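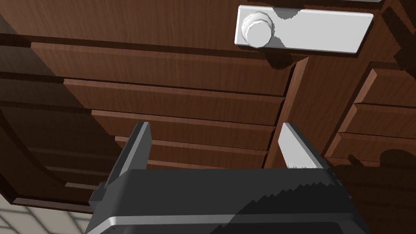 Wood-grain cabinet, reddish brown.

I've been using the Gindon classroom planner since April, and I've got feelings about it. It's a paper planner for teachers, big and spiral-bound, and I teach sixth grade, so mine gets treated badly.

First the good stuff! The weekly spread has a real column for each class period (I have 6) and the boxes are tall enough for my handwriting, which my students compare to a seismograph. There's also a page for every kid where you can jot down things like "new baby brother" or "hates reading aloud." I love those pages. I used to keep all that on sticky notes and lose them by lunch. My neighbor across the hall, Brigitta Schnyder, uses hers for parent calls and has filled 2 of them already.

Now the grumbles. The paper is thin - my favorite green pen bleeds right through - and the grade pages at the back are pretty useless if your school grades online like mine does. I cut those out with scissors. The elastic strap went baggy after five weeks too, so now I use a hair tie.

I tried the Moser planner the year before and it was prettier, but the seating chart only had room for 5 rows and I kept running out of space for field trip notes.

Would I buy the Gindon again? Yep, I already ordered next year's. If you write with a ballpoint you'll be even happier with it than I am. Get the plain blue cover, the white one shows every coffee ring.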